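De: Laro
Para: lista Vakevano -- casa, orden y arreglos
Fecha: lun 2 de octubre
Asunto: Re: Pegatinas en puertas y paneles, ¿quitar o dejar?

Hola a todos:

Contesto al mensaje de Chiang, que copio aquí abajo para quien no lo tiene. Pido perdón por mi español, lo escribo despacio y con el diccionario al lado, pero seguro que se escapa algo.

> Buenos días, lista:
>
> Tengo dos preguntas y las pongo juntas para no llenar el buzón de todos.
>
> Primera. Compré de segunda mano un armario claro para el cuarto de los
> niños. Las puertas son lisas y mis hijos quieren poner pegatinas. Mi
> pareja dice que no, que luego no salen nunca y queda la marca. Yo
> recuerdo de pequeño una puerta llena de cromos y no me parece una
> tragedia. ¿Alguien ha puesto pegatinas sobre un panel claro y las ha
> quitado después? ¿Qué usasteis?
>
> Segunda. Queremos hacer un rincón con tela negra colgada, como un
> pequeño teatro, y poner letras de espuma encima. ¿Cómo se sujeta la
> tela sin hacer agujeros en la pared? ¿Y las letras, con qué? El
> adhesivo de doble cara se me cae de la tela a las dos horas.
>
> Gracias de antemano. Ya sé que en mayo se habló algo de telas, pero
> no lo encuentro en el archivo.
>
> Chiang

Voy primero con las pegatinas, que es donde tengo más experiencia, buena y mala.

Yo no las quitaría y tampoco las prohibiría. Lo que sí haría es elegir la clase de pegatina antes de elegir el dibujo. Las de papel son las peores: se rompe la capa de arriba y queda abajo una piel blanca con la cola. Las de vinilo salen casi siempre enteras si se levantan con calma. Yo caliento primero con el secador del pelo, a media potencia, y empiezo por una esquina con la uña o con una tarjeta vieja. Nunca con cuchillo. Con cuchillo estropeé la puerta de la despensa de mi suegra y todavía se habla de ello en Navidad.

Para el resto de cola me sirve el aceite de cocina. Se pone una gota en un trapo, se deja 5 minutos y se frota en círculos pequeños. Después, agua con jabón de platos, y secar bien. El alcohol limpia más rápido, pero hay que probarlo antes por dentro de la puerta, en un sitio que no se ve. En un mueble pintado me quitó el brillo. No sé si era por la pintura o por mi impaciencia.

La marca de la que habla tu pareja existe, esto es verdad. Si el panel recibe mucho sol, la parte tapada conserva el color de antes y la otra cambia. En mi caso se notó después de 2 años, al lado de la ventana. En el pasillo, nada.
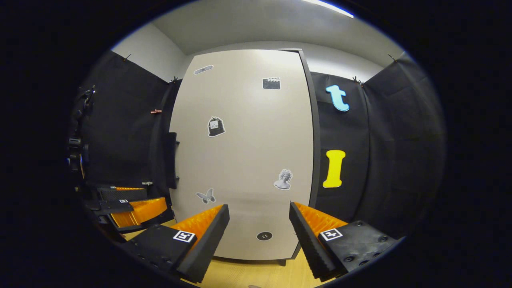 Cómo repartir las pegatinas es otra cuestión, y aquí mis ideas cambiaron con el tiempo. Al principio yo las ponía en filas, como en un álbum, y quedaba muy rígido. Ahora prefiero pocas y sueltas, todas de colores tranquilos. Sobre un beige claro funcionan bien el gris y el negro: la mariposa gris abajo, el botón negro redondo abajo, en el centro, la claqueta arriba, y entre una y otra bastante superficie vacía. El busto clásico es mi preferido, aunque a un niño quizá le gusta más un dinosaurio. Si el tirador es negro, como el de este panel, las negras se entienden con él sin hacer nada más. También recomiendo dejar libre la zona donde se apoya la mano, porque las esquinas que se tocan cada día se levantan y cogen polvo.

Un consejo pequeño para hacerlo con niños: antes de despegar el papel de atrás, fijar cada pegatina con un trocito de cinta de pintor y dejarla así una tarde entera. Se cambian de opinión muchas veces. En mi casa hubo una discusión larga por el sitio de una sola pegatina, y sin la cinta de pintor habríamos terminado con cuatro agujeros en la capa de cola y dos personas llorando.

Ahora la tela negra.

Para no agujerear la pared, la solución depende de lo que hay arriba. Si hay un borde, un canto o un tablero donde la tela puede pasar por encima, yo uso pinzas. Las negras de oficina, las de palanca, sujetan mucho y casi desaparecen sobre el negro. A media altura, donde la tela hace bolsa, se puede añadir una pinza más pequeña, y si tiene un poco de naranja tampoco pasa nada. Si la pared es lisa hasta el techo, las pinzas no sirven y hace falta una barra a presión. Yo compré una de la marca Torik y aguanta bien una tela fina, pero con una manta se cayó dos veces por la noche, con gran ruido.

Compra más tela de la que mides. Si queda justa, cada pinza tira y salen arrugas en diagonal. Si sobra un poco, cae recta. Y plánchala antes de colgarla, por favor -- yo no lo hice y los dobleces del paquete se quedaron hasta la primavera.

Para las letras, el adhesivo de doble cara no agarra en la tela porque solo se pega a los pelitos. He probado tres cosas:

Hilo y aguja. Es lo mejor para letras gruesas de espuma. Dos puntadas por detrás, sin atravesar la cara de delante. Se quita en un momento.

Velcro adhesivo. La parte dura en la letra, y la parte blanda cosida en la tela. Es más trabajo pero los niños pueden cambiar las palabras ellos solos, y creo que esto le conviene a Chiang.

Silicona caliente. Sujeta muy bien, demasiado. Al quitar una letra me llevé media tela. Además la espuma fina se deforma con el calor.

Los colores: sobre negro se ven muy bien el amarillo y el azul claro. El azul oscuro y el verde botella se pierden, mejor no gastar el dinero. No es necesario que sean todas mayúsculas o todas minúsculas. A mí me gusta mezclarlas, pero comprendo que en la escuela lo miran de otra manera, y con niños que están aprendiendo a leer preguntaría antes a la maestra.

Sobre el archivo: el mensaje que buscas es el número 192 y el asunto decía «cortinas», por eso no aparece si se busca «tela». Allí se habla sobre todo de telas que no dejan pasar la luz. Para un teatro no hace falta tanto.

Me queda una duda a mí también. ¿Alguien sabe cómo se limpia la tela negra sin que se llene de pelusa blanca? El rodillo adhesivo va bien, pero gasto una hoja para cada palmo.

Saludos a todos,
Laro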